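Care of Small Tables and Cleaning Cloths

Guidance for shared sitting areas, issued by the Nokska household services desk

A small table should be cleared before it is wiped. Ornaments, framed prints and artificial flowers are to be lifted, never pushed, as dragging will pull a table cover out of line and may mark the surface beneath. Chairs should be drawn back far enough to allow the cover to hang freely on all sides.

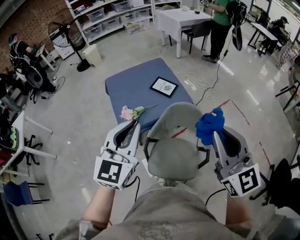
Leung, January

Artificial flowers collect dust in the folds of the petals. A dry cloth is sufficient for the leaves and stem. Blossoms may be dabbed with a cloth that has been dampened and well wrung out. Water should not be sprayed directly on to fabric petals, and flowers should be left to dry before they are returned to a covered table.

Frames are wiped from the top edge downwards. Any cleaning fluid is applied to the cloth and kept away from the print.

Two kinds of cloth are recommended. A thin, smooth cloth is suited to frames and armrests; a thicker towelling cloth is better for spills and for floors. The two should be stored and washed separately, for towelling sheds lint in its first washes.

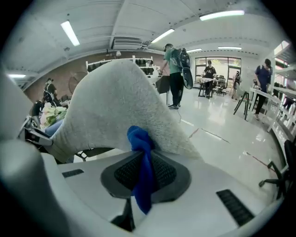
Cloths in regular use should be washed at 60 degrees, without fabric softener, and hung singly to dry. A towelling cloth with a fraying edge may be trimmed and hemmed, or kept for floor work only. Replacement cloths are supplied in packs of 30.

Requests for replacements should be addressed to Hsiu-ying Lau before noon on Tuesday.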